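Covton open day: the Clikix two-arm kit, reviewed from the visitors' side of the bench

I went to the Covton open day in April to look at one thing, the Clikix tabletop kit. Our workshop rebuilds small gearboxes and I have been asked whether a two-arm bench unit could take over some of the sorting.

Khanyisile Coetzee ran the demonstration. She let people stand close and answered questions while the arms were moving, which I appreciated. Parking was poor and the tea was fine.

The price on the card was $912 for the starter set and $874 if you print the plastic parts yourself. I would take the printed option. The files are included and a broken finger can be replaced overnight for the cost of the filament.

Setup looks manageable for anyone who has wired a control panel. The manual is clear on the motors and thin on calibration. Software is called Mabuza and it runs on an ordinary laptop. It crashed once while I was there and came back without fuss. 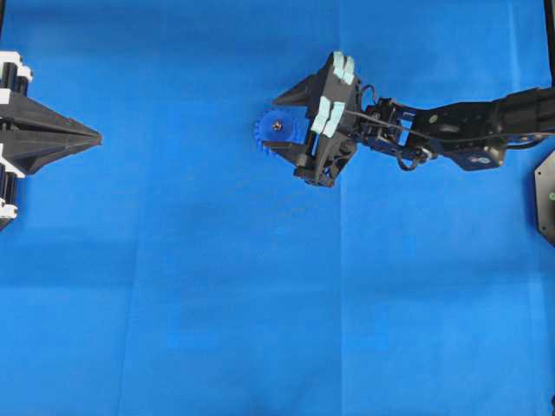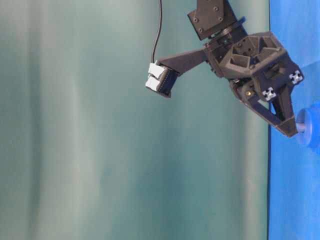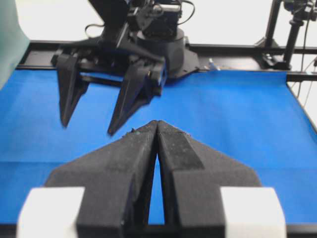
My own interest is in small toothed parts, and whether a kit at this price can hold one without chewing it up. Our plastic gears get rejected for a single marked tooth. Khanyisile said the grip force is set in Mabuza and that the default suits most hobby plastics. The pale aqua pads on the gripper holding the blue gear are the sort of thing I would want on every finger, and I'd ask for spares with the order. I would also budget for cleaning, as the black fingers in the last picture have light specks all over them and our shop is dustier than Covton's.

Cable routing is my main complaint. The leads loop loosely over the joints and I would tie them down before letting an apprentice near it.

Tolance sells the stand separately, and I'd skip that and bolt the arms to a bench you already own.

Good value under $1,000 for a training room. For production work I would wait for the next version.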